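Smudges and dull patches on yellow die-cast paint - polish or leave alone?

Model & Toy Collecting > Cleaning and Storage

Posted by Prasance
July 11, 2026

I have a small yellow die-cast car, the rounded beetle style, with chrome-colored bumpers. The paint is glossy over most of the body but has a few faint smudges and some duller patches low on the side. I would like to know whether these are surface grease or wear in the paint itself, and how to tell before I use anything on it.

What I have done so far: wiped it once in May with a dry microfiber cloth. No change that I could measure by eye. I have not used water or any product.

Second point. I plan to keep it in a lidded box between displays. The box has a smooth matte finish, and I don't know what it was sold to hold. Is a closed box acceptable for painted metal, or does it need ventilation? The room is usually at moderate humidity, but I have no log to back that up.

I have read one guide recommending toothpaste and would like to rule that in or out.

3 replies, sorted by votes

Raltside
17 votes

Start by separating the two possibilities. Grease sits on top of the paint and changes the reflection. Wear is in the paint and stays after cleaning.

Put the car on a folded towel. Mix one drop of plain dish soap into a cup of lukewarm water. Dampen a cotton swab, press it out on the towel until it no longer drips, and roll it over one patch. Roll, don't scrub. Follow with a second swab and clean water, then dry with microfiber. Keep the swab away from the axle ends and the base rivets, where water gets in and stays.

Check the result by turning the car under a single lamp and watching the highlight cross the patch. If the edge of the highlight stays sharp, the surface is clean and sound. If it goes soft at the same spot after two passes, the gloss is worn or finely scratched.

For fine scratches a plastic polish will bring back some gloss. Try it on the underside edge first and look at the cloth. Yellow on the cloth means you are removing paint, so stop there. If you want to use wet paper, nothing coarser than 2000 grit, and I would not use it on an original finish at all. Thin spots on raised body lines go through quickly and can't be put back.

Toothpaste: no. The abrasive varies from one tube to the next and it packs into the panel lines.

Do not use polish on the bumpers. Plated trim on small cars is often very thin.

Deividas Kütt
9 votes

Agree with the soap step. On lighting, do the inspection on a hard surface near a window if you don't have a lamp. Glossy yellow hides dull areas in flat light, and you want a strong highlight on the curved panels. Turn the car on its side as well to look along the roof and the windows.
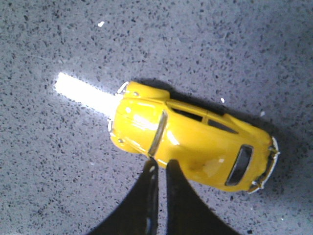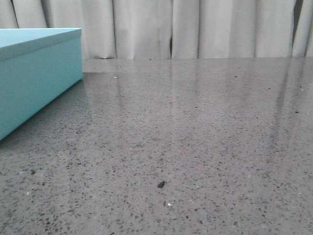 For storage, a closed box is fine if the car goes in fully dry. Leave it out overnight after any wet cleaning. Wrap it in acid-free tissue - not bubble wrap, which can leave ring marks on paint over a long period, and not rubber bands or foam of unknown type. Soft vinyl parts should not touch the paint either.

Add one small silica gel packet and replace or dry it on a schedule. Leave a gap between the tissue and the lid so nothing presses on the roof. If the box has a strong smell when first opened, air it for a few days with the lid off before using it.

Keep it off outside walls and away from radiators. Temperature swings do more harm than a steady room that is slightly too warm.

Chu
1 vote

I just use a damp rag on mine and keep them on a shelf. Never had a problem, but they are mostly played with so I don't look that closely. A shoebox works too.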